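Chapter 5
Showing the Robot How

Think back to the first time you tied a shoelace. Somebody probably sat beside you, took hold of your fingers and moved them through the loops. Robots can be taught in much the same way, and this chapter is all about how it's done!

There are two main methods. You can take hold of the arm and guide it through the job by hand, or you can drive it from a distance with a controller while you watch through its cameras. Each run from start to finish is called a demonstration. At the Plesville workshop, Jolanta Olszewski and her students recorded 450 of them for a single job, lifting a part out of a tray, and by the end they could tell each other's driving styles apart from the recordings alone.

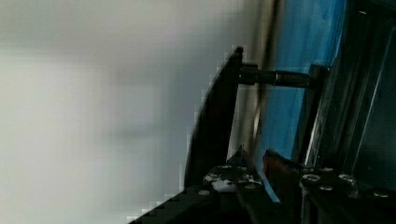

Page last changed: 16th May

A wrist camera travels with the hand, so the black finger and the screw heads on the gripper base stay close by while the background goes soft. Beginners find this view odd. You lose your sense of the room – the pale surface on the left could be almost anything – but you get a close look at the finger, and that is where most of the fine work happens.

Guiding by hand feels wonderful the first time you try it. The arm gives way under a light push and you sense at once when it is near the end of its reach. The trouble is that your own hands can get into the camera's view, and the robot won't have them there later on. Driving from a distance keeps you well clear, though you give up the sense of touch and will bump into things for the first hour or so.

Ingegerd Lundgren, whose Bumbridge exercises we use in section 5.2, asks her learners to begin with 200 slow runs before trying for speed. Have your notebook ready, and write down every run you would like to throw away.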